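Stand: 03/08/2021

# Kurzgeschichte bei einem Magazin einreichen

Die Anleitung richtet sich an alle, die einen fertigen Text haben und ihn zum ersten Mal verschicken. Als Beispiel dient die Märchenausgabe von Piltenum, Einsendeschluss ist im September.

## 1. Ausschreibung lesen

Piltenum nimmt Texte zwischen 1000 und 3000 Wörtern. Die Überschrift zählt mit, die Kurzbiografie nicht. Wer darüber liegt, kürzt vorher. Jonas Gasser, der dort die Einsendungen liest, schickt zu lange Texte ungelesen zurück.

Prüft auch, ob Mehrfacheinsendungen erlaubt sind. Bei Hekari geht das, bei Piltenum nicht.

## 2. Manuskript formatieren

- Schriftgröße 12, Zeilenabstand 1,5
- Absätze einrücken, keine Leerzeilen dazwischen
- Szenenwechsel mit einer Raute in eigener Zeile
- Seitenzahl und Titel in die Kopfzeile, euren Namen nur auf das Deckblatt

Speichert als RTF oder DOCX. PDF wird meist abgelehnt, weil die Redaktion darin nicht arbeiten kann. Ich schreibe in Stato und exportiere von dort. Die Kursivierungen gehen dabei manchmal verloren, also die exportierte Datei noch einmal öffnen.

## 3. Anschreiben

Vier Sätze genügen: Titel, Wortzahl, bisherige Veröffentlichungen, Gruß. Den Inhalt nicht nacherzählen. Wer noch nichts veröffentlicht hat, lässt den Satz weg.

## 4. Kurzbiografie

Höchstens 300 Zeichen, dritte Person. Die von Asif Jatoi in der letzten Ausgabe ist ein brauchbares Muster: Wohnort, Beruf, ein früherer Titel (»Der Mughal und die Dornenhecke«), fertig.

## 5. Abschicken und notieren

In die Betreffzeile kommen das Wort »Einsendung«, der Titel und die Wortzahl. Danach eine Tabelle anlegen mit Magazin, Datum und Antwort. Nachfragen erst, wenn die angegebene Frist vorbei ist, und dann in einer einzigen kurzen Mail.

Kommt eine Absage, den Text einmal durchlesen und an die nächste Adresse auf der Liste schicken. Vorher die Formatvorgaben dort neu prüfen, sie weichen fast immer ab.
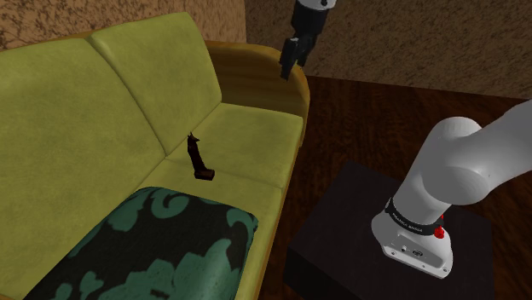 Bei einer Zusage den Vertrag vor allem auf die Sperrfrist hin lesen. Erst nach deren Ablauf darf die Geschichte auf die eigene Seite oder in eine Sammlung.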